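Learn > Jobs and Study > Grown-Up Schools Explained

What Does "Going to College to Study Theater" Mean?

By Carys Morris
9 Dec 2019
12 shares | 2 comments

Maybe you have a big cousin who is off to college to study theater, and maybe you've wondered what on earth she does there all day. Does she just put on plays? Well, she does put on plays (lucky her!), but there is a lot more to it than that, so get comfy and let's have a good look.

When you study something at college, you pick a main subject, and that subject is called your major. A theater major reads plays, some of them very old, and talks about them with the class. She learns how to use her voice so that the people in the very back row can hear every word, even in a hall with up to 700 seats! 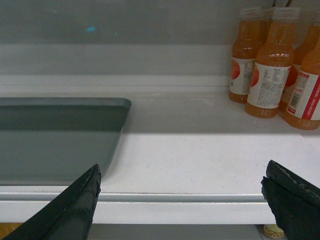

Bottles of orange juice on a white shelf, next to a tray.

Then there is all the work that goes on behind the curtain. Somebody has to sew the costumes, paint the walls of a pretend castle and point the lights at the right person at the right moment. Students usually try a bit of everything, and plenty of them find they like hammers and paint much better than speaking lines.

And afterward? Some become actors, of course. Mared Bellis studied theater in Jarberg and now teaches drama to children as young as 7, and her old roommate writes radio stories. Others plan museum shows or big parties, where it helps a great deal to be calm when things go wrong.

If you'd like to try it out, ask your teacher if your school has a drama club.

Related
What Is a Major?
How Do You Become a Music Teacher?
What Does a Librarian Study?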